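Can a wrist camera tell height over a blank table?

Mi-kyung Ki
I'm trying to reproduce the height test from the Zustevard write-up. They train a small network to guess how far the gripper is above the table from one wrist image, no depth sensor. Mine does fine when there are objects around. Over bare table the error goes way up on some runs and stays low on others, with the same weights. I have 300 training images and 96 held out. Is there enough information in a blank image for this to work at all, or did they get lucky with their table?

pkt_drop
Just use a depth camera. Those write-ups never hold up on plain surfaces anyway.

Lakmal Uddin
It can work, but check what the network is using. A matte surface with no pattern gives it almost nothing to measure. The fingers don't help much either, because the camera moves with them and they look the same at any height. What does change is the arm's own shadow. Closer to the table it usually gets darker and tighter, and higher up it spreads out and fades. So the network is probably reading your room lights.

Two things I would try.

First, blur or paint over the shadow region in the held-out set and run it again. If the error jumps on the images that used to be good, you have your answer. When I did this at Braddale with 200 images, the good runs turned into bad ones.

Second, look for small marks. Tape, a sticker, a bit of dust — anything that stays put gives the network a fixed reference, and it will learn that one spot instead of height. Split train and test by table area, not at random.

My own hard case is pasted at the end. Nothing between the fingers, a soft shadow just above them, and one small tan patch on the left. The patch is the only real object on the surface, so I mask it before training. I leave the shadow in for one run and take it out for the next, and I report both numbers. If the write-up only gives one number, I'd ask the authors which lighting it came from. 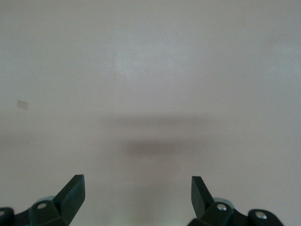 Similar posts
Gripper fingers showing up in every wrist image, crop or keep?
How to split a test set by table area
Height error changes when the overhead lights are off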